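Lollies, melting and what I do about both

My pantry hits 30-something every summer and I used to lose half the Christmas chocolate to it. Now everything goes in a biscuit tin with a tea towel folded round it, on the lowest shelf against the inside wall. The fridge works too, but wrap it twice or your caramels will taste of onion by dinner time.

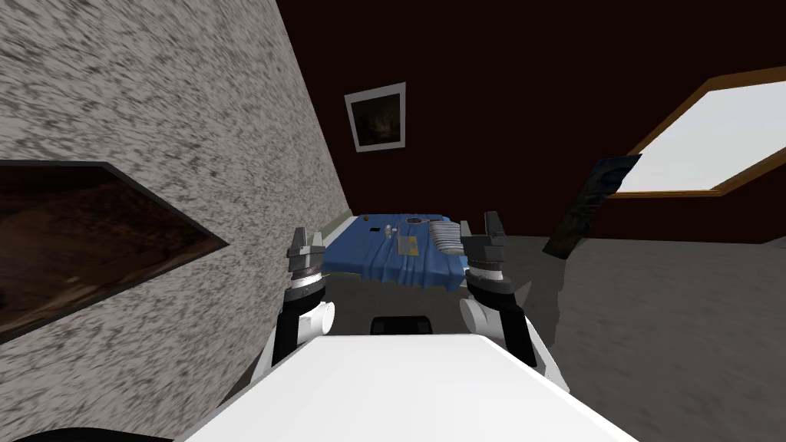 If you do get that white bloom on a block, don't chuck it! It's perfectly fine to eat, just a bit chalky, and I chop mine up for biscuits where you'd never pick it.

Hard lollies are the opposite problem. They pull in damp and weld themselves into one enormous boiled-sugar brick. Shake a spoonful of icing sugar through the jar before you put the lid on (my friend Tania Munasinghe swears by cornflour, and hers do stay looser, but I can taste it).
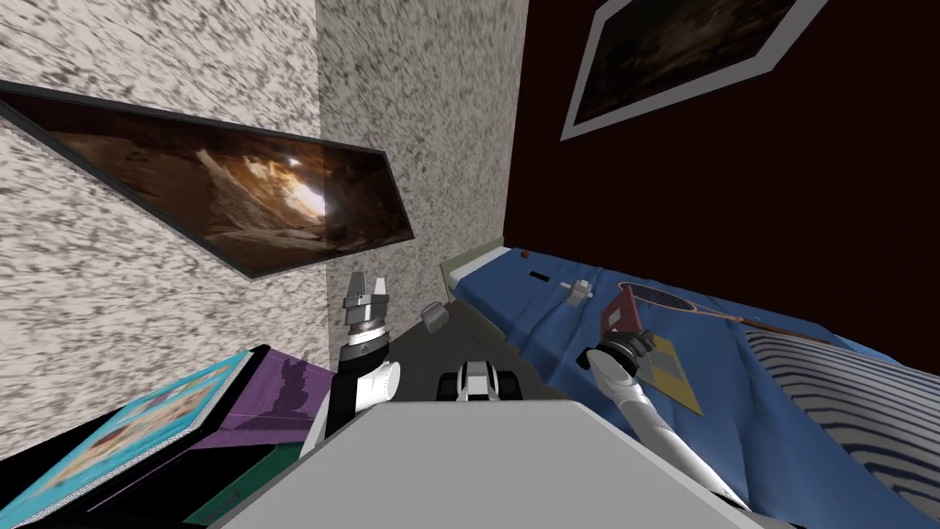
For a brick that's already formed, pop the lot in a freezer bag, freeze it for 25 minutes and give it a whack on the back step. Wear shoes.

Gone-hard jelly snakes come good in a sealed container with a slice of fresh white bread. Leave them overnight and check them in the morning. If they're still stiff, swap the bread and give them another night. 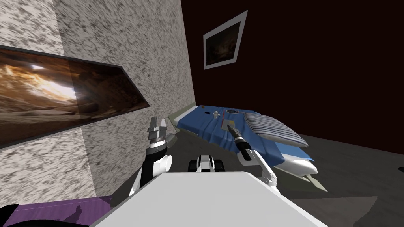
Licorice I've never managed to save, so I buy the small bag now and eat it the same day. Toffee stuck in the saucepan is easy, though. Fill the pan with water, bring it to the boil and walk off for a cuppa.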